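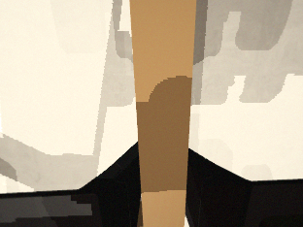 Figure 1. Tan and brown stick shape, flat color, no texture.

Plumine

Plumine is a small set of text files on hand tool handles: names, wood species, lengths, tool types, and the words people use for the parts. It began as the parts list for a repair bench in Vasness and grew into something other benches asked to copy. There is no software in it beyond one short script that checks the files for errors.

Status

Last full revision: 2025-10-07. The tables are in regular use. The glossary is still being filled in and several entries have a headword and nothing else.

What is in the folder

handles.csv: the main table, one row per handle pattern
species.csv: wood names, common and botanical
glossary.txt: terms, one per line, with a tab before the meaning
sources.txt: where each row came from
check.py: reads the tables and reports problems

The main table has 41 rows. Each row is a pattern, meaning a shape that can be made again from its measurements. Two hammers with the same handle share one row, even if the heads are different.

Columns in handles.csv

id: short code, lower case, never reused after a row is removed
tool: hammer, hatchet, file, chisel, hoe, rake, and so on
length_mm: end to end, handle only, without the part that stands proud of the head
grip_mm: widest measurement across the grip
eye: shape of the hole in the head, if there is one (oval, round, teardrop, none)
species: code that matches species.csv
finish: oil, wax, varnish, paint, bare, unknown
note: free text, may be empty

All lengths are in millimeters. Inches in old catalogs were converted once and rounded to the nearest whole number. The original figure is kept in the note column where we had it.

Where the rows came from

Most rows were measured by hand at the Bitar workshop with a steel rule and calipers. Six came from a parts catalog lent to us by a shop in Jiltitham. It had lost its cover, so the sources file lists it only as "Jiltitham catalog." Those rows have no grip measurement.

Tarek Nasrallah keeps the files and made nearly all the measurements. Corrections go to him through the issue list.

Running the check

python check.py handles.csv species.csv

The script prints one line for each problem and nothing if the files are clean. It looks for missing ids, repeated ids, species codes with no match, and lengths that are not numbers. It does not change anything. It needs Python 3 and no extra packages.

Known problems

Ash and hickory are hard to tell apart on old, dirty handles. Five rows carry the species code "ash_or_hickory" and should stay that way unless someone can look at clean end grain.

The word "swell" is used for two different things in the notes. In rows for hatchets it means the knob at the bottom end. In rows for chisels it means the thick part below the ferrule. The glossary gives both meanings, but the notes have not been edited to match.

Shrinkage is not corrected for. A handle measured in a heated shop in winter will come out a little thinner than the same handle in July.

File handles with a threaded insert are left out. They may get their own table.

Adding a row

Copy the last line of the table, give it a new id, and fill in what you know. Leave a cell empty if you did not measure it. Please do not guess a species from color alone. Add a matching line to sources.txt and run the check before sending.

License

The tables and glossary are free to copy and change, for any use, with credit to Plumine. The script is under the MIT license.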